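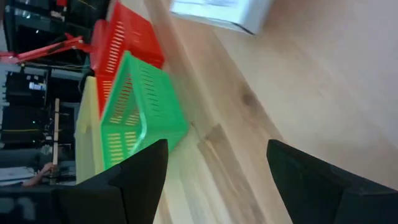
Lists > Noh-users > Archive > July

Thread index | Previous | Next | Reply

Re: wrist view during hand-guided demos
From: Hendrik Lambrechts

Primo Grasso wrote:
> We recorded 200 demos of the basket sort at Plurport, all by remote
> control. 183 were usable. The rest had the wrist image smeared when the
> operator swung the arm over the table. Do you drop those or keep them?

Keep them, unless the smear lasts right up to the grasp. Ours look the same on the fast moves: the wood grain goes soft and the baskets stay readable. The policy needs to see that too.

What helped us in Erkemthorpe was slowing down near the baskets. I ask operators to pause before closing the fingers – one second is plenty – and to vary the wrist angle on the way in. Red, green and yellow should each come up from a tilted view now and then.

Guiding by hand gave us smoother paths, but keep your own hand off the wrist. Ten demos went in the bin over that. We now do 15 by hand at the start of each task and the rest by remote.

Is Grokska still logging the gripper width separately? My export has the column empty.

Hendrik

Contact the list owner | Back to top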